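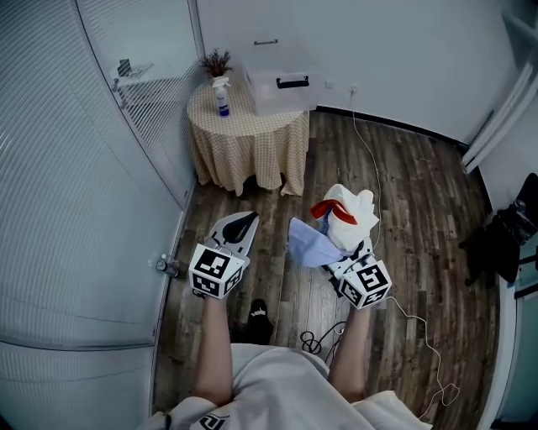

Skilelden Household Team

Skilelden opens small-room tidying course

Skilelden will start a short course in December on keeping small rooms in order. It covers folding and storing cloths, clearing floors and choosing what stays out on a table. The course has 40 places, and each session lasts 77 minutes.

The practice room is set up simply, with a dark plank floor and a round table under a beige checkered tablecloth. A spray bottle, a potted plant and a clear storage box with a lid stand on the table. White, red and light blue cloths are part of the work.

"Most people who write to us have one small table and too much on it," said Bergþóra Dalsgaard, who leads the course. "We start with the cloths and get to the boxes later."

Braminier is paying for materials. A printed guide will go to 600 households in Vernell after the last session.

Sessions begin at 10 a.m. Sign-up is open at the Skilelden front desk. Questions about the course or the guide can be sent to Sheldon Nguyen, press contact, Household Team.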